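## 4. Recogida y clasificación de objetos sueltos

El presente apartado se aplica a los contenedores de recogida Cundlow instalados en las salas comunes del centro Revelholm. El contenedor debe apoyarse sobre una mesa estable, con capacidad de carga no inferior a 50 kg.

1. Retire del contenedor los objetos de la jornada anterior y anótelos en el registro de la sala 602.
2. Limpie el fondo y las paredes con un paño humedecido en agua jabonosa. Déjelos secar por completo.
3. Deposite los objetos de uno en uno, sin apilarlos.
4. Separe los envoltorios y envases desechables de los artículos personales.
5. Traslade los artículos personales al armario de custodia antes de las 18 horas.

> **Precaución:** no utilice estropajos metálicos ni disolventes. Compruebe que los vasos estén vacíos antes de introducirlos.

**Nota:** las manchas y rozaduras superficiales no obligan a sustituir el contenedor. Las grietas deberán comunicarse a Þórey Bech, responsable de material.

### 4.1. Artículos delicados 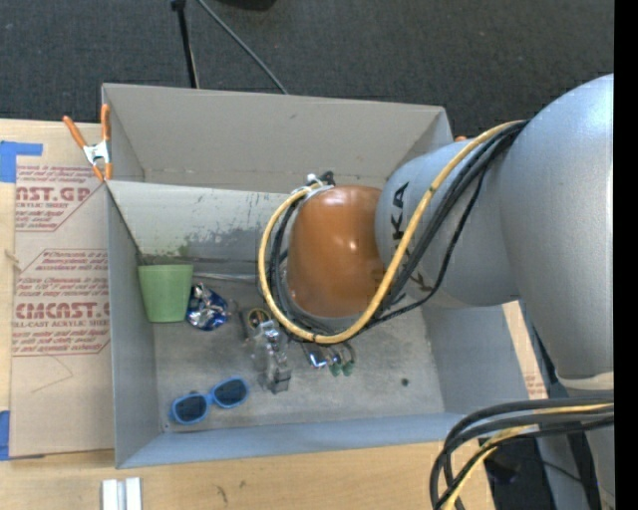

Las gafas requieren un tratamiento distinto del resto de los artículos. Deben plegarse, guardarse en una funda rígida y etiquetarse con la fecha de entrada. Unas gafas de sol depositadas en posición inclinada, como las de montura azul, se recogerán antes que el vaso de plástico verde claro y el envoltorio arrugado azul y plateado. No se tocarán los cristales con los dedos.

El plazo de custodia es de 47 días naturales. Las prórrogas se solicitarán por escrito a Baltazar Zavala.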